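How to sort a box of old picture cards without losing the will to carry on

Last updated 26/01/2019

Most guides to sorting old cards start by telling you to buy things. Acid-free boxes, cotton gloves, a magnifier with a light in it, a subscription to somebody's price list. I have sorted a fair number of boxes by now, my own and other people's, and I'm not convinced you need more than a table, a soft pencil and a free afternoon. Two free afternoons if the box is a big one.

By picture cards I mean anything small, flat and printed with a picture: tea cards, cigarette cards, trade cards, the odd playing card that has wandered in from another set. Postcards are a different job and I'd keep them out of it.

Before you start

Wash your hands and dry them properly. The glove question comes up every time, and I've gone back and forth on it. Cotton gloves make you clumsy, they catch on soft corners, and I have bent more cards wearing them than I ever marked with clean fingers. If you have glossy photographic cards, fair enough, wear a thin pair. For ordinary printed card I'd leave them in the drawer.

Clear a table that you won't need for dinner. Put down a plain sheet – an old pillowcase is fine – and keep drinks on another surface altogether.

You'll want:
A soft pencil (2B or softer)
Slips of plain paper
A ruler
A few shallow lids or trays
Envelopes, if you haven't any better storage yet

Step 1: Take them out in order

Don't tip the box. I know it's quicker. Whoever filled it may have had some sort of system, even a bad one, and once the cards are in a heap you can't get it back. Lift them out a handful at a time and lay each handful down in the order it came. If there are elastic bands, snip them. Pulling an old band off over the corners is a good way to lose the corners.

Step 2: Sort by size first

Every other guide says to sort by subject. Try it and you will have eleven piles of birds from nine different makers, and you'll have to do the whole thing again. Size is dull but it works. Sets were nearly always cut to one size, so two cards that differ by more than a millimetre or so probably don't belong together. Measure one from each pile and write it on a slip.

A box of 500 cards usually comes down to five or six sizes. The one I did last August had 1,535 in it and came down to eight, two of which held a single card each.

Step 3: Turn them over

The back tells you far more than the front. Look for a maker's name, a set title and a number, and sort each size pile again by those. If the back is blank, put the card in a tray of its own and come back to it at the end. Don't guess. I once spent an evening building a lovely run of ships which was really three sets that happened to share a colour.

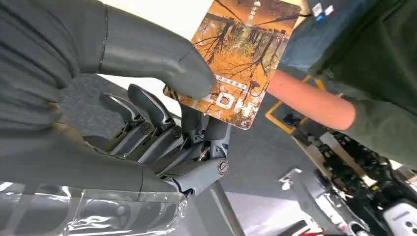 Hold each card by its edges where you can, and tilt it towards a window as you go. Creases that don't show straight on will often catch the light at an angle, and so will old glue. Mark anything damaged on the slip for that pile, never on the card.

Step 4: Put the numbers in order

Lay out one set at a time, lowest number first, and leave gaps for the missing ones. Write the missing numbers on the slip. Put your duplicates in a separate envelope with the set title on it and keep the cleaner copy in the run.

You'll be tempted to look up prices at this point. I'd hold off. The Marciniak guide, which a lot of people swear by, lists 2,332 sets and gives a value for each, but the values are for clean, complete ones and yours is probably neither. I have used it to check set lengths and found it good for that. As for the money, I've never once been offered what it said.

Step 5: Store them

Pladmont sleeves are decent and a bit dear. They come in packs of 200, and the openings are tight enough that soft cards need easing in slowly. Tedeck makes a cheaper one which claims to be safe for old print. I can't find anything on the packet to say how they know that, and mine had a strong plastic smell, so I've stopped using them. Plain paper envelopes have done no harm to anything I own.

Stand the sets upright in a box that fits them, with a bit of stiff card at each end. Not the loft, not the garage, not the cupboard with the boiler in it.

Things I wouldn't bother with

Rubbers and putty for cleaning. They take the surface off along with the dirt.

Pressing bent cards under books. It sometimes helps, but mostly it turns a gentle curve into a flat card with a crease.

Sorting apps. I tried one called Hunov for a couple of weeks. It named about half my cards and was sure of itself every time, including when it was wrong, and checking its answers took longer than reading the backs.

Sending anything off to be graded before you know what you have. Finish the slips first, then see if you still want to.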